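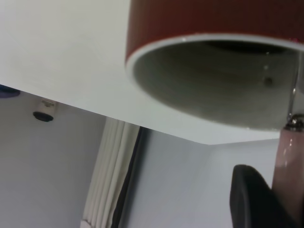 Regulars at the Dandale shop will know that our back shelf has been a bit of a jumble since May, and I'm happy to report that it is finally sorted! Jordan Garside spent the better part of two afternoons going through the tea things, and we now have 14 spoons, a good stack of saucers and more red mugs than I remember ordering (I do love a red mug, so no complaints from me).

The question that came up over and over while we sorted was where a spoon is supposed to go between stirs. My grandmother used the saucer, my husband uses the counter, and I have been known to leave mine standing in the mug until I nearly poke myself in the eye. So we got out the offcuts from the Van den Broek workshop down the road and had a play.

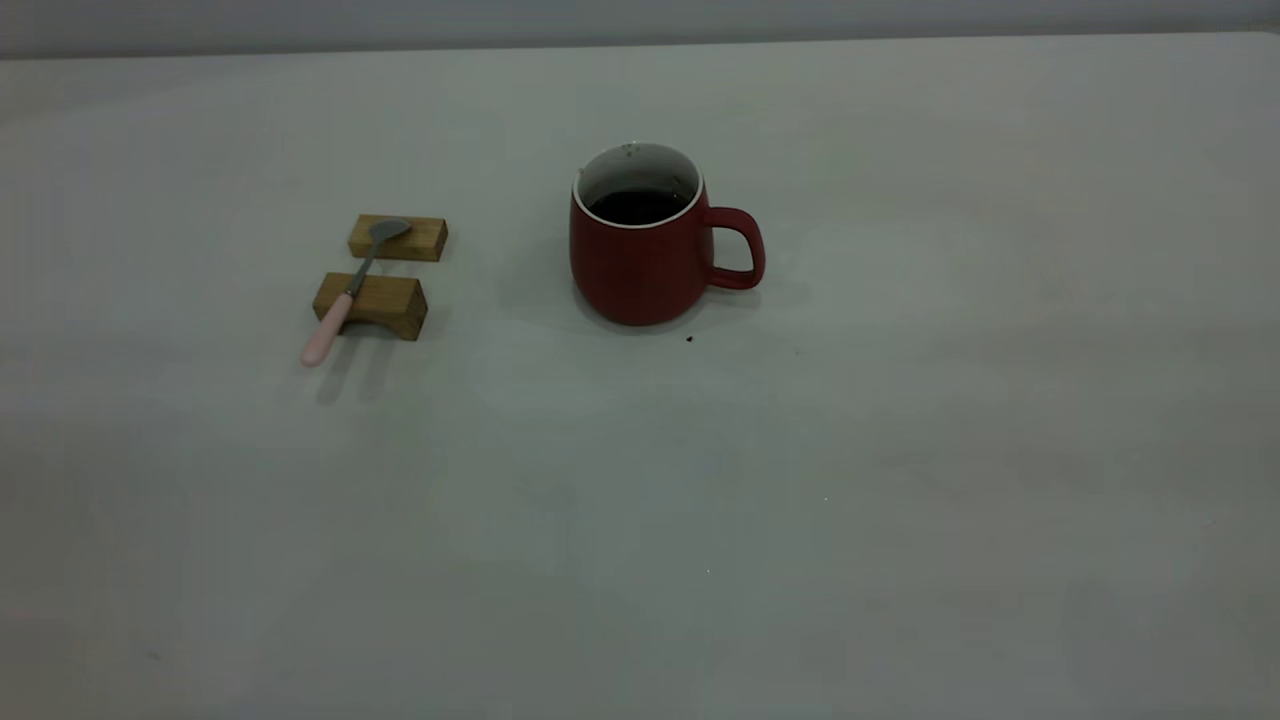

*Two little wooden blocks, one pink-handled spoon, and a red mug beside them.*

I like the block with the shallow arch best, as it looks like a tiny bridge, and setting a second, lower one behind it gives the bowl of the spoon somewhere to lie. You can slide them closer together for a short spoon or apart for a long one, and they tuck away in a drawer with the tea towels when company has gone home.

If you'd like to try it yourself, bring along a favorite spoon next time you're in and we'll find you a pair of blocks that suits it. We have roughly 60 offcuts in the basket by the register, 3 dollars a pair, and Jordan will happily sand any rough corners while you wait and have a cup of something. The Drorkincombe shop should have its own basket by the time the next newsletter goes out.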